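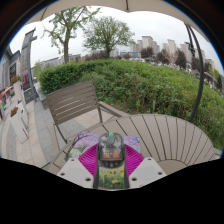
1/ Rule for August: say no to one thing a day. Out loud, to a person. Deleting an email doesn't count.

12 replies · 3 reposts · 41 likes

2/ Day one. Dezső Major asked if I could read his novel. It's 1,884 pages and there's a dog on all of them. I said no, and then I said "but send me the first half."

3/ The book I got this rule from has a chapter called "No Is a Complete Sentence." The chapter runs to 30 paragraphs. I suspect the author has the same trouble I do.

5 replies · 27 likes

4/ Monday, 7 a.m. Practiced on the mirror. The mirror took it well, so I moved up to my brother-in-law, who wanted help moving a piano. We got it up two flights by lunch.

5/ Miklós Sárközi says I should try "let me get back to you." I told him I'd get back to him. He was so pleased that I agreed to water his tomatoes until he's home from his sister's.

8 replies · 1 repost · 66 likes

6/ First real no of the month: a kid at the door selling raffle tickets. She was nine. I felt terrible by the time she reached the gate and went after her and bought two.

19 replies · 104 likes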